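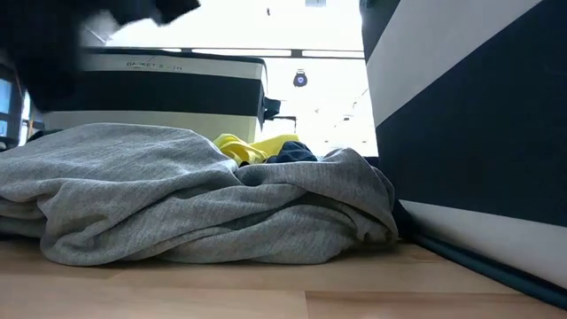
4.2 Do storage containers keep a shared room tidy?

Much of the advice on tidying shared workrooms assumes that more containers mean less mess. The Doddale guidance, last revised on 30/07/2018, says so outright and asks every room to keep fabric baskets near the place where things are used. We found little to back this up. The guidance cites one earlier study, by Gebreyes, in which people were asked whether their room felt tidier after baskets were brought in. Most said yes. Feeling tidier is a weak measure, and the same people had just been told what the baskets were for.

Our own records are mixed. Over 6 months we logged 1,067 items left out of place at the end of the day. Of these, 799 had a container meant for them in the same room. In other words, a home existed for most of the stray items and people did not use it. Cloth items fared a little better than cables and small tools, but we would not lean on that difference. A towel dropped into an open basket counts as put away whether or not it is folded, and a cable pushed into the same basket was scored by our raters as misplaced. The scoring rule may account for the whole gap.

We also doubt that the type of container matters as much as suppliers claim. Soft baskets and tall fabric bins are said to invite use since they have no lid. They also hide whatever is at the bottom. In the Potcombe room, bins emptied in April held things that had been listed as lost for weeks.

Open floor and bench tops raise a different problem. Figure 6 shows a working area with storage bins on a shelving rack in the middle distance, cables and debris on the floor, and a cluttered workbench along one side. A room can own plenty of bins and still look like this.

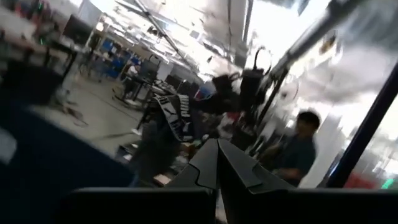
Figure 6. Shelved bins, workbench and floor in a shared room during use.

Huệ Trình objected, on reading a draft of this section, that end-of-day counts punish rooms where work carries over to the next morning, and that a cable left out on purpose should not be scored as mess at all. We accept the first point in part. The second would require asking people what they meant to do, and we have no faith in answers given after the fact.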